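Waste Handling and Site Logistics
Lecture 2: Planning the waste of a road maintenance contract
Notes prepared by Vidar Lundgren

These notes go together with the talk and do not replace it. Please bring them also to the exercise hour, when Jamshid Mohammadi will go through the calculation sheet with you.

1. What we mean by site waste

When a street is repaired, material leaves the site in several streams. The largest stream is nearly always broken asphalt and concrete. After it comes the excavated soil, then old kerb stones, pipes, packaging, timber from formwork and the general waste from the site cabin. Each stream has its own rules, its own price and its own receiver.

Students often think of waste as one heap which must go away. In the contract it is written differently. The client asks for a plan before the first machine arrives, and the plan must say for every stream how much is expected, where it will be stored, who collects it and where it ends.

2. Estimating the quantities

We use the Prandon contract as our case for the whole term. It covers the renewal of a shopping street with 2,000 square metres of paved surface. The old surface was concrete slabs on a bed of sand, with asphalt at the two crossings.

The estimate was made in the usual way: area multiplied by thickness gives volume, and volume multiplied by density gives weight. Do not forget that broken material takes more room than material in the ground. This is called bulking, and it decides how many lorries you need. A student who forgets it will order too few lorries and the street will be blocked by noon.

For Prandon the plan gave 763 tonnes of mineral waste. The weighbridge tickets showed 121 tonnes more than this. The difference came mainly from an old foundation under the northern crossing, which was not shown on any drawing. Remember this case when you write the risk part of your own plan.

3. Storage on the site

Space is the difficult point in a town centre. The shops must stay open, the fire service needs its lane and people with prams must be able to pass. At Prandon the contractor had one side street for storage, and the skips stood there in a row with the openings towards the lorry.

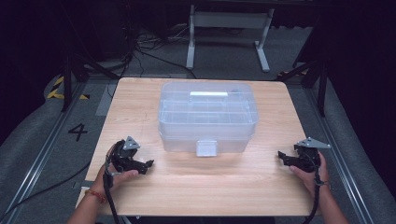 A skip for mixed waste should be placed farther from the work than the skips for sorted waste. Workers take the shortest way, and if the mixed skip is the nearest one, everything will go into it. Mark each skip on both long sides, with words and with a colour. On many sites several languages are spoken, so the words should be few and plain.

Soil which may be contaminated is kept apart, on a sealed surface and under a cover, until the laboratory has answered. It must not be mixed with clean soil to make the result look better. This is forbidden and it also makes the whole heap expensive.

4. Collection and transport

The haulage at Prandon was done by Terkurier, with collection at 6 in the morning, before the deliveries to the shops. The crushed concrete went to the Karimi yard, was sieved there, and part of it came back as sub-base for the new footway. For such a return the contractor needs a test certificate from the yard - ask for it early, because the waiting time can be longer than you expect.

Every load needs a transfer note. The note states the type of waste, the quantity, the carrier and the receiver, and it is signed at both ends. Keep the notes in the order of dates, not in the order of lorries. When the client checks the record, he will start from the site diary and look for the same day in your folder.

5. Reporting

The monthly report has one page for each stream. In August the Prandon report was sent back, as the recycling rate had been calculated from volume in one table and from weight in another. Choose weight and stay with it. The report form from Merkix, which we use in the exercise, has a column for volume as well, but you may leave it empty.

For the exercise hour

Read sections 2 and 4 again. Prepare your own estimate for the northern crossing, with and without the old foundation, and write down which density you have used and where you found it.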